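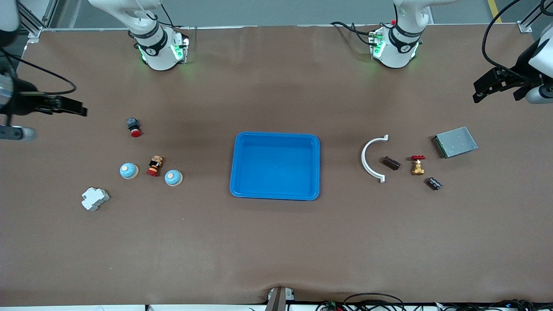

Brown paper down, blue tray in the middle.

Thread: Mending tights, is it worth it? (and which thread)

Posted in: Wardrobe Talk > Hosiery, socks and smalls

rozamani
Hello all! I've come back to patterned tights in a big way this year and I'm so happy about it. I had a drawer full from my twenties that I'd more or less written off, and then in September I pulled out a mustard pair with a little diamond knit and wore them with a navy pinafore and felt like a million pounds. Since then I've had tights on nearly every day, and I've found that I own far more than I thought, and that half of them have something wrong with them. Mostly toes, a few at the inner thigh, one nasty ladder behind the knee.

So: who mends theirs? I'm talking about proper opaque and knitted tights, not the sheer ones. I've done two toes so far with ordinary sewing cotton and both felt like walking on a pea. Is there a better thread? And does anyone bother with ladders?
Roya

Danuta_M
Oh lovely, a tights thread! Yes, mend them, absolutely. For toes on anything thick I use woolly nylon, the fluffy stretchy stuff people put in overlockers. It squashes flat under your foot and it gives when the fabric gives. Ordinary cotton doesn't stretch so you get that hard ridge, and then the knit tears next to it.

Turn them inside out, put something smooth in the toe (I use a light bulb, an old one, my mum did the same) and work from good fabric to good fabric. Don't pull! If it puckers you've pulled.

Ladders I do with a fine crochet hook if the knit is big enough to see. It's very satisfying. On 60 denier I don't even try.

stubbsmarket_kk
I'm going to be the boring one and say it depends what you paid. I wouldn't mend a supermarket pair. I've got wool blend ones from Resta that I've mended at the toe over and over and they still look great from the ankle up, but the yarn was good to start with. Cheap ones go bald at the heel as soon as you've fixed the toe and you've lost an evening.

Also if the toes always go, you may be buying them too short. I went up a size and haven't had a toe go since.

Danuta_M
@stubbsmarket_kk I don't agree about the cheap ones! Some of my favourite colours only ever came in cheap ones. You can't get that tomato red anywhere now. I'd mend those till there was nothing left but thread.

stubbsmarket_kk
Fair enough on colour. I'd still rather wear them under trousers at that point, ha.
Kyung-tae

rozamani
Woolly nylon! Never heard of it, and I've been sewing since school. Do I need to buy a huge cone?

And the size thing is interesting, I'm right on the line between medium and large on every packet and I always go medium because large goes baggy at the ankle. Is there a trick for that?

yaewada
Hi Roya, the cones are big (the one I have is 2000 metres, I will be buried with it) but you can find it on little spools too. Haberdashery stall in Nitstead market had a whole basket of them last time I was there, all sorts of colours. I went in for black and came out with five. The green is so good.

For the baggy ankle, put them on properly! I know that sounds rude, sorry. Gather the whole leg down to the toe with both hands, foot in, ease it up to the ankle and smooth it, THEN go up to the knee, then the other leg to the knee, then both thighs. Most of us grab the waistband and haul, so all the stretch ends up at the top and the spare ends up at the ankle. I learned this from doing dance shows and it changed my life.

rozamani
Not rude at all, I am a hauler. Trying it tomorrow!

alper_t
Can I put in a word for visible mending? Everyone's talking about matching thread. I did the heels on some charcoal knitted ones for my sister in bright orange and she wears them with clogs so everybody can see. She's had strangers ask where she bought them. If the hole is going to be there anyway you may as well enjoy it.

My only rule is do both feet. One orange heel looks like an accident, two look like a design.

Danuta_M
Love this for heels. I wouldn't do it on a leg though, on a leg it just looks like you caught it on a bramble and drew a circle round it.

alper_t
Disagree! Do a few. Scatter them. Little crosses or stars, some on a hole and some not. I had a go on the calf of a navy pair and it looked like a night sky. It took a whole evening and a lot of tea, mind.

yaewada
Night sky tights!! Alper please, I need to know what stitch.

alper_t
Just a small cross stitch with another one over it turned sideways. Two strands of woolly nylon, same as Danuta's. Put the tights over something about as wide as your leg while you sew so the stitches have room when you stretch them out. I used a Stubbs biscuit tin. If you sew them lying flat on the table they'll pop the first time you sit down. (Ask me how I know.)

stubbsmarket_kk
OK, that does sound good. I take back some of what I said.

I won't take back what I said about washing though, which I haven't said yet, so here goes. Net bag, cool wash, inside out, no softener. Softener is what makes them slide down. Hang them by the toes and the waistband dries with its shape. I'd bet half the holes in this thread come from a bra hook in the washing machine.

Danuta_M
By the toes? I've always hung mine by the waist. With wool ones all the water runs down and they grow. I dry those flat on a towel.

stubbsmarket_kk
Flat for wool, yes. Toes for everything else.

yaewada
I hang mine over the bath in a heap and they're fine :)

rozamani
Reporting back! I did the gather-and-ease thing with a large and there was no bagging at the ankle at all. I couldn't believe it. I've been wearing the wrong size for over 5 years, going by the oldest pair in the drawer.

I also got some woolly nylon, in plum and a sort of rust, and redid one of my pea toes. So much better. I can just feel it if I go looking for it with my other foot, but in a shoe it's gone. I'm going to try Alper's stars on a forest green pair next, probably in the rust.

New question if nobody minds. What are we all wearing over them? I've got one pinafore and a corduroy skirt and I'm running out of ideas. I'm short, if that matters.

Danuta_M
Corduroy and knitted tights can fight a bit, the skirt climbs up. A slip sorts it. I've a plain half slip from Multow that goes under everything.

For short legs I like tights and shoes in the same colour, or close. Plum tights and plum suede shoes, heaven.

alper_t
My sister's also short and does the exact opposite, loud tights and plain black clogs, and looks brilliant. Wear what makes you look down and grin, I say.

stubbsmarket_kk
Shorts! Tailored wool shorts, thick tights, big jumper. You can sit however you like and nothing rides up.

yaewada
Seconding shorts. And a shirt dress left open over the top with the sleeves pushed up. I've got one in a tiny check that I wear with the green tights I mentioned, well, the ones with the green mending, and it's my favourite outfit at the minute.

rozamani
I own no tailored shorts and I now need tailored shorts. Do you take them long, to the knee, or above? And does anyone have a pattern they've made up? I'd quite like to sew a pair in a brown herringbone I've had folded up for ages.

Danuta_M
Above the knee if you're short, and a good deep hem so you can let them down if you hate it. I've got a pattern somewhere with a pleated front, I'll dig it out tonight and put the number up.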